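Minutes: production meeting, feature project "Bunley"
Clumirum Pictures, second-floor conference room
16/06/2023

**Present:** Kiều Đặng (producer, chair), Ignacio Barrientos (director), Mihret Ejigu (line producer), Huệ Võ (casting), Nghĩa Vương (post-production, by phone)

**Minutes taken by:** Mihret Ejigu

**Apologies:** none

## 1. Minutes of the previous meeting

Accepted with one correction. Under item 4 the rental period for the second camera body should read "ten shooting days, non-consecutive." The corrected copy has been filed.

## 2. Script

IB reported that the locked draft is 9 pages shorter than the draft budgeted in March. The ferry sequence is out. The court hearing has been cut from three scenes to one, and the dialogue that set up the brother's debt now sits in the kitchen scene (sc. 41).

KĐ asked whether sc. 41 can carry the added material without going over its scheduled half day. IB said it can if it is covered from two setups and the rehearsal is held the evening before. ME pointed out that an evening rehearsal on location triggers a minimum call for the two actors and the script supervisor. Agreed to hold the rehearsal at the production office.

Scene numbers are frozen as of this draft. Omitted scenes stay in the document marked OMITTED. Later changes go out as colored pages, starting with blue.

**Action:** IB to send the locked draft to all department heads.
**Action:** ME to rerun the one-line schedule against the new page count.

## 3. Casting

HV reported on the open roles.

| Role | Status |
|---|---|
| Older sister | Offer out, terms agreed in principle, contract not signed |
| Ferry pilot | Role deleted with the ferry sequence |
| Landlord | Two candidates, callbacks to be scheduled |
| Judge | One day only, local hire |
| Boy, age 10 | Selected, work permit application pending |

The agent for the older sister has asked for billing on a separate card in the main titles, second position. KĐ has no objection provided that the lead's contract does not already grant second-position approval. HV to check the wording before replying.

The actor approached for the ferry pilot had not been given a written offer. HV will call the agent directly. IB would like him considered for the landlord, and HV will add him to the callbacks if he is willing to read.

Hours for the boy are limited by the permit and include schooling time. His scenes are grouped in the second and third weeks. ME asked that no night exteriors be added for him, and IB agreed. The shot at the bus stop will be moved to dusk.

**Action:** HV to confirm billing language and report to KĐ.
**Action:** HV to schedule landlord callbacks, three readers maximum.

## 4. Locations

The Dimberg house is confirmed for interiors and the front yard. The owner has asked that the hallway be repainted in its present color after wrap. Cost to be carried under set restoration.

The market street remains open. The first choice was withdrawn after the street closure request was refused for a weekday. Options discussed:

- Shoot on the same street early in the morning with intermittent traffic control, no full closure.
- Move to the smaller street behind it, which can be closed but has a modern bus shelter in the main sight line.
- Rewrite the scene as an interior.

IB prefers the first. ME noted that intermittent control makes the dialogue unusable for sound and the scene would need to be rerecorded. NV said this could be handled within the current ADR allowance if the scene stays under two pages. It is now one and a half. First option adopted, subject to a site visit with the sound mixer.

**Action:** ME to arrange the site visit and submit the traffic control application.

## 5. Budget

ME presented the revised estimate. The deletion of the ferry sequence releases the marine unit and the water safety line. Part of that saving goes to the added ADR and to one more day of hair and makeup for the wedding flashback. The rest goes back to contingency.

Petty cash floats are fixed at $1000 per department. Receipts are due at the end of each shooting week, and a float is topped up only against receipts. The art department had asked for a larger float, which was declined. Large purchases should go through purchase orders.

An invoice for $2428 from the camera house covers lens tests that had been quoted as free of charge. KĐ will dispute it. Payment is on hold.

**Action:** KĐ to write to the camera house.

## 6. Post-production and music

NV confirmed the cutting room from the first day of photography. Dailies will be synced overnight and posted for IB, KĐ and the cinematographer only. Other requests for access go to KĐ.

The opening titles will use the song "Nông" if it can be cleared. The publishing side has answered. The owner of the recording has not. NV recommends a fallback of commissioning a new recording, which would need only the publishing license. IB asked that no decision be taken until he has heard the fallback singer.

Delivery format unchanged. NV asked that the frame rate be written into the camera report template, as it was left off during the tests.
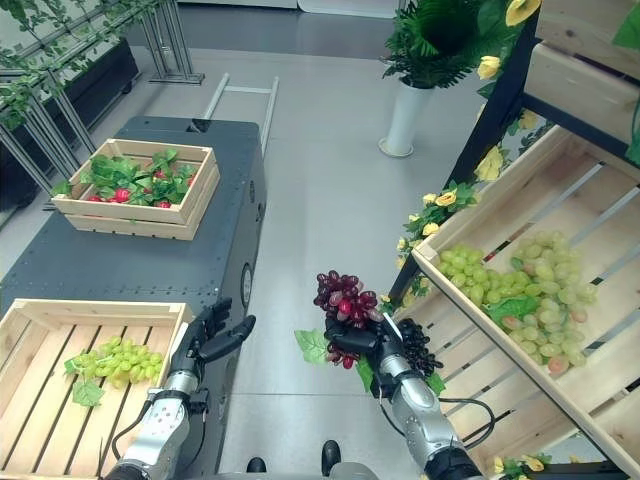 *Page last changed: after circulation of draft minutes, item 5 amended (KĐ)*

## 7. Publicity

The first announcement will name the director, the lead and the title only. The older sister will be announced separately once her contract is signed. Cast and crew are asked not to post from the set, and this will be printed on every call sheet.

HV asked who approves stills. The lead has approval over solo stills under the contract, with a fixed number of rejections per batch. KĐ approves all others. The unit photographer is booked for the first week, the wedding flashback and the final day.

**Action:** KĐ to circulate the announcement text to HV and IB for comment.

## 8. Any other business

NV asked for a single contact for visual effects questions. IB named himself until a supervisor is hired.

ME reminded department heads that crew deal memos must be returned before start paperwork can be issued. Wardrobe and grip are outstanding.

## 9. Next meeting

Same room, after the site visit. ME to send the time. The revised one-line schedule will be the first item.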